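Gripper budget, revised

26th January

The October version of this budget had one line for the gripper and one for "misc." The misc line is where the trouble was, so I have split it up.

Where things stand: the arm is paid for and bolted down. The gripper came from Landley, and the price included the body and one set of fingers. It did not include the wrist cable, the adapter plate or the second set of fingers. Those three came to $973 with shipping, more than I had put down for everything in misc. None of it was hidden. The parts are listed on page 27 of the quote, and I stopped reading at the totals.

Lead times matter more to me than price now. Terner quotes 10 days on fingers and holds to it. Landley is cheaper per pair but ships when a batch is full. I have moved fingers to Terner and left everything with electronics in it at Landley, so that one firm answers for the warranty.

The wrist camera was the one item I nearly cut. A fixed camera over the table costs less and needs no cable down the arm. It also loses the part as soon as the gripper moves in over it, and that is the moment I need the view. The wrist camera stays in.

The test object for this round is a long white plastic case that opens into two halves.

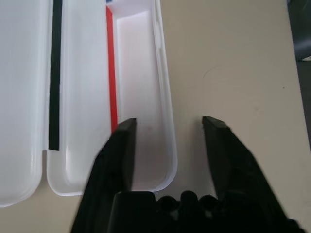

Finger width is the open question. The stock tips are squared off and stiff, fine for the outside of a box and less fine for one wall with a well behind it. Ureck sells a narrower tip that fits the same mount. I have put down 2 pairs, one to use and one to break.

Still unpriced: a spare wrist cable, and a replacement tabletop if the scuffs start to bother the vision code. I am leaving both at zero until Landley sends the new price list – and I will read all of it this time.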